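Household Textiles and Garment Care
Unit 6: Folding and Storing Filled Outerwear
Notes prepared by Hiwot Beyene

6.1 Scope

This unit covers jackets and vests with loose or baffled fill, down or synthetic. Wool coats and coated rainwear are in Unit 7. Washing was covered in October and is assumed here. A garment that has not been fully dried should not be folded at all; go back to the drying table in Unit 5 before continuing.

6.2 Terms

Baffle: a channel formed by two parallel rows of stitching, holding the fill in place. In most casual jackets the baffles run horizontally.

Loft: the thickness of the fill when uncompressed. Loft is what insulates. Loss of loft after storage is the main fault discussed in this unit.

Bundle: a folded garment with no wrapping or strap, held in shape by its own folds.

Fold line: any line along which the garment doubles over itself. A fold line parallel to the baffles should fall on a row of stitching. A fold line across the baffles has to cross the fill, and there should be as few of these as the shape allows.

6.3 Work surface

A table is preferred. At home, most people fold on a bed, and the practical session assumes this. Two points apply.

A plush or fleece blanket grips the shell fabric. The garment stays where it is put, but it drags when turned, and the lower edge tends to roll under. Lift and turn; do not slide.

A soft mattress gives way under the hands, so air cannot be pressed out evenly. Press with the forearm laid flat, working from the hem toward the collar.

Clear enough space to lay the jacket out with both sleeves extended. Items waiting to be sorted can stay at the side or toward the head of the bed.

6.4 Procedure

Close the zipper fully. Empty the pockets. Lay the jacket face down and smooth the back panel.

Bring each sleeve across the back at shoulder level, then turn it down so the cuff points to the hem. Sleeves should lie side by side. Overlapping sleeves produce a hump that will not press out.

Fold the sides in until the width matches the shelf or box. For the course boxes this is 40 cm.

Press once with the forearm. Fold the hem up to the middle, then fold the collar end over it. Hoods are laid flat against the back before the first fold and are not rolled.

Turn the bundle over and square the corners by hand.

6.5 Assessing the result

The bundle is judged on outline, evenness of thickness, and condition of the edges. An outline close to a rectangle is sufficient. Perfectly straight sides are not expected in a filled garment and usually mean it has been pressed too hard.

The fault seen most often is a corner where the fabric has doubled over on itself. It affects stacking more than it affects the fill. Open only the last fold, draw the layer flat, and close it again.

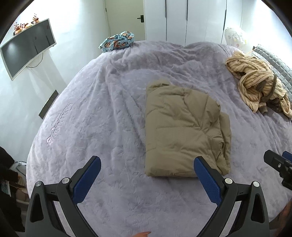

Dwynwen Pritchard commented on last term's version of these notes that the lower right corner goes wrong for her every time, and that folding the collar end first cured it on short jackets but made long ones worse. Her method is acceptable for any jacket with a back length under 54 cm. For longer garments keep to the order in 6.4.

6.6 Sorting before storage

Thin garments are not stored inside or under a filled bundle. Shirts and other light items left in a heap should be shaken out and folded separately, with the sleeves untwisted first. Children's clothing goes in its own stack.

Filled bundles go on top of any stack. Nothing is placed on them. Compression sacks are for travel only, 7 days at most.

6.7 Exercise

Fold one filled jacket by the procedure in 6.4. Measure length, width and height of the bundle at once, then again after one hour without touching it. Record both sets. Note the position of every fold line that crosses the baffles. Written results are due 15 Dec 2022.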